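Why Do Artists Draw on Top of Old Drawings?

Hi, it's Nuanchan again! Last month I answered your questions about erasers, and a reader named Ekkachai wrote back with a really good one. He wanted to know if it's cheating to draw over a picture you already made. Nope! I do it all the time, and so have painters for hundreds of years.

I keep all my old sketches in a big flat box. I counted them up in July for this page, and there are 131 in there. Some are pretty good. Some are horses that look like couches. When I can't think of anything to draw, I pull one out and look at it until I find a bit I like. Maybe it's a nose, or just a nice wiggly line.

Then I work on top of it. Artists have a fancy word for making a change like this, when the old lines still peek through the new ones. It's called a pentimento (say it like pen-tih-MEN-toe). It comes from an Italian word for being sorry, like the painter was saying "Oops, sorry, the arm goes over here!" If you look closely at some very old paintings in a museum, you can spot a faint extra hand or the ghost of a hat. With oil paint, the top layer can get more see-through as the years go by, so the hidden parts slowly start to show.

Some old paintings even have a whole different picture underneath. Canvas cost money, and a painter who was short on cash might just cover up a picture that didn't sell. Museums can find the hidden ones with X-rays, the same kind of rays the doctor uses to look at your bones! Some paints, like old lead white, block the rays and show up bright, and that helps people see the shapes below.

Simple black lines are my favorite thing to start from, like the animal face on this T-shirt.
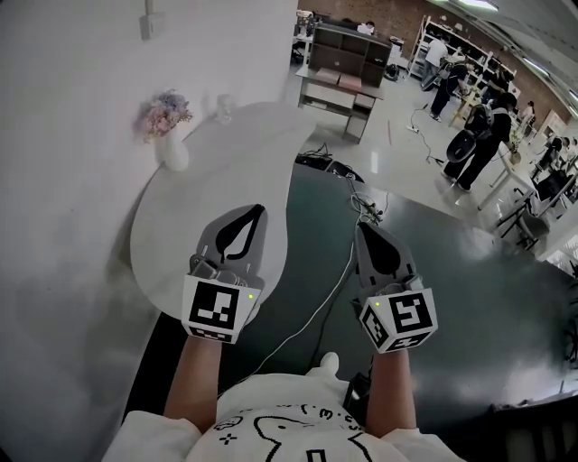 A cartoon animal face in black lines on a white T-shirt.

You can add so much to a drawing like that. Give it a scarf! Give it a moon to howl at! My sister Yaowalak once turned a cat I drew into the captain of a submarine, and I still think hers is better than mine.

Want to try it? You need an old drawing (one of yours, please, and ask before you use anybody else's), a soft pencil and something darker, like a marker or a crayon.

First, turn your drawing upside down. I mean it! Your brain stops saying "dog" and starts seeing shapes. Look for a shape that could be something else. I found a mountain in a dog's ear this way.

Next, sketch your new idea lightly in pencil, right across the old lines. Press softly so you can change your mind.

When you like it, go over the parts you want to keep with your dark color. Leave some of the old drawing showing. That's your very own pentimento.

If you love the old drawing too much to touch it, tape it to a sunny window with a clean sheet over it and trace the parts you want. I did that with a dragon I made when I was 5, and he's still safe in the box.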